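Pistthorpe Trails: Progress Report to the Okafor Fund
Reporting period: October to February
Prepared by Tarık Akyol, trail coordinator

Summary

The grant covers the rebuilding of the lower trail network at Pistthorpe, a skills area for new riders, and a small loan fleet of mountain bikes. At the end of this period the lower network is rideable from top to bottom, the skills area is about half built, and the loan fleet is in use. Drainage on the east side took longer than planned and has pushed the skills area back. We are not asking for additional money.

Trail work

The old descent from the water tower had worn into a channel. We closed it in October and cut a new line across the slope at a gentler grade, with six rolling dips to carry water off the tread. The rebuilt section is 2,000 feet long and joins the existing climb just below the gate.

The east side was harder. The ground there is clay over shale, and it stayed soft for most of December and January. We stopped digging during that time and moved crews to brush clearing and rock collection. Work started again in February. The two berms nearest the creek had slumped and were rebuilt with a rock base, which used up stone we had set aside for the skills area. A replacement load has been ordered from the quarry at Wellimbridge and is in the budget under materials.

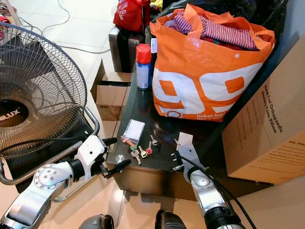
Signs for the lower network are printed but only partly installed. The junction posts are in. The difficulty markers are waiting on a decision about one section, which the land manager wants rated as advanced and which we had planned as intermediate. The disagreement is over a rock roll with no ride-around. Our proposal is to build a ride-around this spring and keep the intermediate rating. We expect an answer before the next report.

Skills area

The area is cleared and graded. The pump loop is shaped but not compacted, and the three small drops have frames but no decking. We changed the order of work so that the loop comes first, as it is the part that beginner sessions will use most. The drops can follow in early summer without holding anything up.

Loan fleet

The fleet is made up of Flarneria hardtails in four frame sizes, bought at the start of the period. Riders have borrowed them more than 200 times. The small and extra-small frames go out the most, and on several Saturdays we ran out of both. The extra-large frames hardly move. We have asked the shop if two of them can be exchanged for smalls.

Wear has been about what we allowed for: brake pads, chains, and a few bent derailleur hangers. One fork was damaged and replaced under warranty. All of the bikes were switched to tubeless tires in January, and flats have dropped off since then.

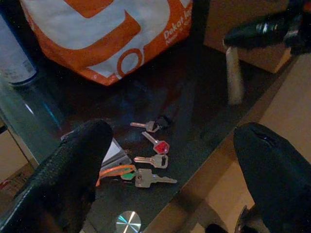
Keys on the tabletop, with a box and an orange and white bag.

Access to the storage container has changed. The padlocks have been replaced, keys are now signed out through a single log, and bikes are checked in against the same sheet. This has made it easier to see which bikes are due for service.

Riders and sessions

Beginner sessions ran on most weekends apart from the wet stretch in midwinter. In all, 41 people completed the four-week introduction, and a good share of them have come back to ride on their own. Feedback was mostly about parking and the lack of shade at the meeting point. We can do something about the meeting point - it will move to the tree line once the skills area opens.

Budget

Spending is slightly under plan for labor and slightly over for materials. The difference comes from the berm repair and the extra stone. Tool purchases are complete.

Next period

Finish and compact the pump loop.
Build the ride-around and install the remaining signs.
Deck the three drops.
Inspect the rebuilt descent after the spring rains and repair any dips that have silted up.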